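3月27日 Fovivby試用版の評価、続き

前回(2月)はインストールと付属サンプルの起動までで止まっていた。今回はBodovから届いた更新版に入れ替え、卓上の片付けタスクを流すところまで。評価項目は前回のメモのまま、(1)シーン編集、(2)接触計算、(3)描画、(4)ログ出力、(5)ライセンス。順番は守っていない。

入れ替え
旧版をアンインストールせずに上書きしたら、アセットのパスが旧版側を向いたままになった。起動時のエラーは出ない。テーブルのテクスチャだけ灰色になるので気づく。設定ディレクトリごと消して入れ直すと直る。手順書には上書き可と書いてあるので、Bodovに報告済み(返信待ち)。

シーン
アセットは同梱のものを使わず、Worknehの室内セットを読み込んだ。木の天板、カーペットの床、塗り壁の組み合わせ。変換は付属のインポータで通るが、単位の指定を省くとセンチメートル扱いになる。一度、部屋がアームの手首より小さい状態で読み込まれた。必ず明示すること。
物体は白いプラスチックのかごが一つ、あとは飲料缶と果物。かごの側面に穴があるため、衝突形状を自動生成に任せると凸分解が細かくなりすぎる。分解数の上限を外した状態で307片になり、初期化が目に見えて遅い。側面を板で近似した手作りの形状に差し替えた。見た目のメッシュはそのままなので描画には影響しない。ただし持ち手の開口部は塞がった扱いになる。指を開口部に掛ける動作を試すときは元に戻す必要がある。
缶は円柱近似。上下の縁の段差は無視。倒れた缶を上から把持する場合、この近似で足りるかどうかはまだ言えない。

接触計算
刻みは既定値のまま開始。指先で果物を挟むと細かい振動が出る。ソルバの反復回数を上げると収まるが、回数を増やすほど遅くなるので、物体ごとに摩擦と減衰を変えるほうを先に試した。果物側の減衰を上げると振動は減る。缶では効果がはっきりしない。原因は未調査。
もう一点、かごの底に物体を置いた直後、指を開くタイミングで物体がわずかに跳ねることがある。指の開き速度を落とすと出なくなる。実機でこの速度まで落とすと作業時間に響くため、恒久対策にはしたくない。接触オフセットの既定値が大きい疑い。次回、値を変えて比べる。

実行
Skindelの既存スクリプトから呼び出す形にした。Fovivby側のAPIは関節角と指の開度を別々に受け取るので、こちらの八要素のベクトルを分割する薄いラッパを書いた。リポジトリのtools以下に置いてある。名前は暫定。
配置を乱数で変えて200エピソード。うち108で規定時間内に対象物がすべてかごに入った。方策は調整なしの旧モデルなので、この数字は方策の良し悪しを見るものとして扱わない。旧環境と同じ乱数種で比較できるようにするのが先で、現状は物体の生成順が両者で違い、同じ種でも配置が一致しない。生成順を固定するオプションは文書に見当たらず。ソースの該当箇所は非公開部分。問い合わせに追加。
失敗の内訳は目視でざっと分けただけ。壁際に置かれた物体で、手首の姿勢が決まらず時間切れになる例が目立つ。テーブルを壁に付けた配置なので当然といえば当然だが、旧環境では壁の衝突判定を切っていた。条件をそろえるなら旧環境側で入れるべき。切る方向にはそろえない。
他には、缶の円柱面で指が滑るもの、かごの縁に指が当たってかごごと動くもの。後者はかごの質量設定が軽すぎる可能性あり。実物を量って入れ直す。

描画
品質は旧環境より明らかに上。木目と影の出方は学習用画像として十分使える。プラスチックのかごの内側が白く飛びやすく、露出を少し下げた。露出の自動調整は切っておく。入れたままだと、アームがカメラ前を横切るたびに全体の明るさが変わる。
カメラはテーブル手前の斜め上に固定。視野の端で物体が切れる配置もそのまま残している。全物体が収まる配置だけに絞ると、後段の検出器に都合のよいデータばかりになるため。
ヘッドレス実行時、最初の数フレームのテクスチャが低解像度のまま保存される。空回しを入れてから記録を始めることで回避。待ち完了を返すAPIが欲しい。

ログ
時刻は物理側と描画側で別の系列になっている。突き合わせにはステップ番号を使う。2000ステップを超えるとログファイルが分割され、二つ目以降にヘッダが付かない。読み込み側で対応した。分割の閾値は設定ファイルで変えられるが、変更すると書き出しが一度止まるようなので、既定のままにしている。
接触力の記録は物体対ごと。かごのように複数の形状で構成した物体は、形状単位でばらばらに出るので合算が要る。合算のスクリプトは未整理。使う人は声をかけてください。

ライセンス
試用版は描画ノードが一台に制限される。並列で回すには正式版が必要。価格表は受け取ったが、ノード単位とジョブ単位の二種類があり、どちらが安くなるかは使い方次第。こちらの月あたりの実行量をまとめてから判断する。生成画像の二次利用については契約書の文言が曖昧なので、Worknehの条件と合わせて確認中。

現時点の所感
描画とシーン編集は採用水準。接触計算は既定値のままでは使えない。ログは癖があるが回避可能。再現性(生成順の件)が解決しなければ、旧環境の置き換えではなく画像生成専用としての導入になる。

次回
・接触オフセットの比較
・かごの質量を実測値に変更
・旧環境で壁の衝突判定を有効にして再実行
・缶の縁を含む衝突形状を作り、円柱近似と比べる
・指の接近高さの見直し。かごの縁を越えてから下げる動作で、下降開始点が低い
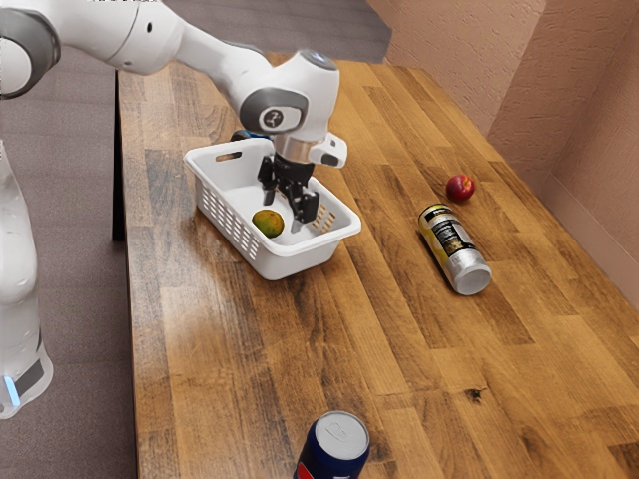

下降開始点は方策の出力をそのまま使わず、ラッパ側で下限を設ける案もある。ただしSkindelの他のタスクにも効いてしまうので、入れるならタスク別の設定にする。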